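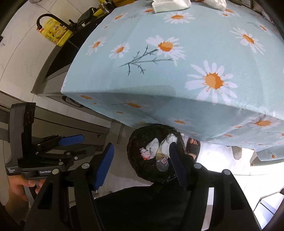

Home Studies Take part People Contact

Search this site... Go

Wanted: people who have tried a bedtime routine and aren't sure it did anything

13/02/2021
By Neelam Singhal

Let me start with what we are not offering. We are not offering you better sleep. If you have read even a handful of articles on the subject you have been promised that already, by people selling tea, pillows, apps and very expensive socks, and you are presumably still awake enough at night to be reading calls for participants.

The Oritwood sleep diary study wants to find out whether ordinary evening habits make any difference that a person can notice and write down. I have my doubts. So does Radek Kadlec, who designed the diary, and so does Dagmar Krajčí, who will be doing most of the reading. We would be glad to be wrong, but we have been through a lot of earlier work on this and much of it comes down to asking people who just gave up coffee whether they feel good about giving up coffee. They usually do. I don't think that tells us much about coffee.

What you would do

You keep a paper diary for 19 nights. Each entry takes a few minutes and is filled in after you get up, before you look at your phone if you can manage it. You write down when you went to bed, when you think you fell asleep, how often you remember waking, and how you feel. There is a line for anything odd, such as a barking dog, a sick child or a fight with the landlord.

Partway through, you open a sealed envelope that came with the diary. It tells you either to add one habit to your evening or to change nothing and carry on. You don't get to pick. I know some people will be disappointed to get the "carry on" card, and a few will quietly start stretching or drinking warm milk anyway. Please don't. If you do it all the same, please write it down, and we will sort it out at our end.

The habits are dull on purpose. One is dimming the lights for the last hour. One is reading something on paper. One is eating supper earlier. There is no gadget to wear. Svetozár Kopecký wanted wristbands and we argued about it for most of a winter, and what settled it for me was wearing two different ones to bed and getting up to find they disagreed about whether I had slept at all.

Who we want

Adults who sleep at home on most nights and can write legible English. We are looking for 490 people in the first round. Good sleepers are welcome, and we badly need some, as studies like this tend to fill up with people who sleep terribly and then improve a bit, the way a bad week is often followed by a less bad one.

We can't take you if you work night shifts, if you have a baby under a year old in the house, or if you are being treated for a sleep disorder. If you share a bed with someone who also wants to join, that is fine, but you will get the same envelope and you must not compare diaries until both are in the mail.

What you get

A gift card once we receive your diary, filled in or half filled in. It isn't large and I would not plan around it. You also get a plain summary of the results, including if the result is that nothing happened. We have said in writing that we will publish either way. I would suggest asking any other study you are thinking of joining whether they have done the same, and seeing how long they take to answer.

We will not send you advice. We can't tell you what is wrong with your sleep, and a diary is not a medical test. If you are worried, see a doctor.

Money and privacy

The study is paid for by Lernelen, which publishes school workbooks and has nothing to sell you at bedtime as far as I can find out. I did look. They see the final report when everyone else does. Your name is kept apart from your diary, and the diaries stay in a locked cabinet at our office in Bresia. You can drop out whenever you like without giving a reason, and you can ask for your pages to be shredded.

How to join

Write to Bohumila Oravec at Oritwood, room 725, and ask for the screening form. Email works too, through the contact page, though the form itself comes by post. Tell us your age, your usual bedtime, and whether you have ever paid for anything that was supposed to help you sleep. That last one doesn't affect whether you get in. Diaries go out in May, and late forms will be held for a second round if there is one, which depends on how many of the first batch come back.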